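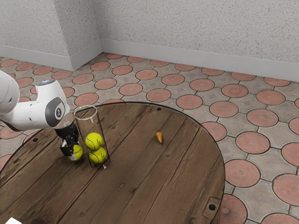

Tennis ball and glass cylinder on a round wooden table.

Netasholm Parks and Recreation
1/9 Registration for the spring racket sports program opens Wednesday at 8:00 a.m. This thread sets out the changes adopted by the department in February. Residents who took part last year are asked to read it in full, as several dates and fees have moved.

2/9 Who may register
Any resident aged 10 or older may register. Players under 16 need the signature of a parent or guardian on the paper form or in the online account. Non-residents may join the waiting list and will be offered open places after the first week.

3/9 Places and sessions
The spring program has 200 places, divided between beginner and intermediate groups. Beginner groups meet in the late afternoon at the Altıntaş courts. Intermediate groups meet in the evening at Wodov Field, where the lights have been repaired. Players may ask to change groups once, in writing, before the third session.

4/9 Fees
The fee is $100 per player for the full season. Households registering a second child pay half for that child. Fee relief remains available under the same income rules as the summer swim program, and approval for one program now carries over to the other. Applicants do not need to send their documents twice.

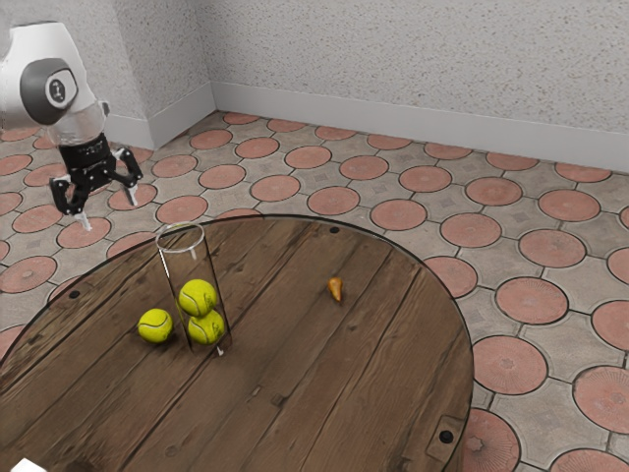
5/9 Equipment
Rackets may be borrowed at both locations and must be returned at the end of each session. Players who bring their own should mark the handle with a last name. Shoes with dark soles are not permitted on the Altıntaş courts, which were resurfaced in the fall. Balls are supplied by the department.

6/9 Court reservations
Public reservations continue outside program hours. The booking system has moved to Vimora, and old passwords will not work. A resident may hold 2 reservations at a time. A court left unclaimed 15 minutes after the start of a booking may be used by anyone waiting.

7/9 Weather
Decisions on rain are made by 3:00 p.m. and sent by text message to the number on file. Each group has one make-up date on the calendar. Sessions lost beyond that date will be credited toward the fall season.

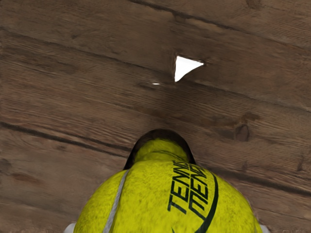 Credits are issued to the account holder and may be used by any member of the same household. They cannot be exchanged for cash.

8/9 Budget
The department has set aside $4,000 for new nets and posts at Wodov Field. The work will be done before the first session and will not affect weekend reservations.

9/9 Contact
Questions about registration, fee relief or group placement should be sent to Tülin Çınar, Program Coordinator, through the contact form on the department website. Replies are sent within three working days. The front desk can also accept paper forms until 5:00 p.m.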